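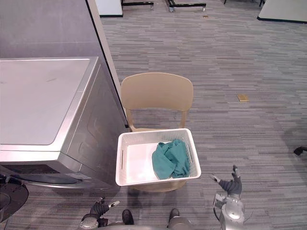

mossback44 wrote: you're all going to hate me but the towels aren't the problem, the soap is. Quit using so much of it. Two tablespoons. I fought the musty smell for a year and that was the fix.

Home > House & Yard > Laundry > towels smell like a pond (again)

Search this board Go

----

pennyloafer_j
22nd February

Ok mossback I already cut back, see my first post. Still using maybe 3 tablespoons of the Fernar powder. Towels come out fine, I smell them wet, nothing. Hang them in the bathroom, shower once, dry off, and by night it's pond. Bath mat too. Sheets are OK. Shirts OK.

Water in Jundosville is hard as rocks if that matters. Kettle looks like a cave.

----

mossback44

It matters a lot. Hard water plus powder = gunk in the fibers. Do a strip wash. Hottest setting, washing soda, no softener. Are you using softener??

----

pennyloafer_j

...sometimes

----

mossback44

There it is.

----

kiln_and_kettle

Going to push back a little. Strip washing is mostly an internet thing. You see brown water in the tub and go wow, all that dirt, and half of that is dye. I ruined a set of navy towels that way, they came out the color of old jeans and felt like cardboard.

Bathroom is what I'd look at. Where do they hang? On a hook, folded over themselves? No fan? They'll never dry. Mine went sour in a day on hooks, put up a long bar and it stopped. Same towels same soap.

Share (2) Reply

----

pennyloafer_j

Hooks. Back of the door. Three people's worth on top of each other, so yeah. There's a fan but it sounds like a truck so we dont run it.

----

dustyrhubarb

Run the fan.

----

upstate_ruthless

Everybody skips the gasket. Pull back the rubber on a front loader and look underneath, bottom edge. Bring paper towels. Mine had a baby sock in there and hair and something I'm not going to describe. Also the drain filter, little door down low on a lot of them, put a tray under before you open it or you will mop the whole floor. Ask me how I know.

Then leave the door open between loads. Always. Drawer too.

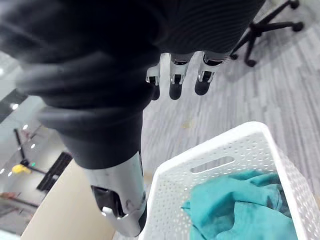 And wipe the gasket dry after the last load of the day, takes ten seconds. Then one empty hot cycle a month. I set a thing on my phone for it. Been doing it since last May and the smell has not come back once, and I'm using way more soap than mossback allows lol

----

mossback44

I don't allow or disallow anything. But if you need a monthly hot cycle to clean out the machine maybe it's the extra soap you're cleaning out. Just saying.

----

upstate_ruthless

Or it's skin and lint because that's what washing machines get full of

----

kiln_and_kettle

You're both right, can we move on. OP what temp are you washing at?

----

pennyloafer_j

Cold. Everything cold. Electric bill.

----

kiln_and_kettle

Well. Shirts fine on cold. Towels I'd do warm at least, hot if the tag lets you. Once a week isnt going to break you.

----

tallgrass_dave_no

The repair guy from Brultden told my sister she needed a whole new drum for this exact problem. $696. She said no thanks, bought a jug of vinegar and a second towel bar at Dalgleish hardware, all good now. So before you call anybody try the cheap stuff.

Share (24) Reply

----

mossback44

Careful with vinegar every load, it's hard on the rubber. Rinse cup now and then is ok. And NEVER with bleach. Not same load, not same drawer.

----

tallgrass_dave_no

She does it every load, no leaks

----

mossback44

Yet

----

dustyrhubarb

How old are the towels? Mine got to a point where nothing worked and I gave them to the dog. New ones, no softener, fine.

----

pennyloafer_j

Wedding towels so, old. Almost threadbare on the edges. Not ready to give up on them though.

Ok so plan: check the gasket and that filter door tonight. No more softener. Towels on hot with washing soda, once, the white ones only because I dont want the jeans color thing. Bar instead of hooks, have to find studs in that wall first. Fan on, I'll live with it.

----

upstate_ruthless

Tray. Under. The filter.

----

pennyloafer_j

Edit: gasket was disgusting. One hair tie, a guitar pick, gray slime all along the bottom. Filter wasn't that bad. Used the tray, and a cookie sheet is not deep enough, for the record. Washing the white towels now, will post after a couple showers.

----

kiln_and_kettle

Roasting pan next time. Who plays guitar?

----

pennyloafer_j

No one in this house plays guitar

Thread tags: towels, musty smell, front loader, hard water
19 replies Share this thread Report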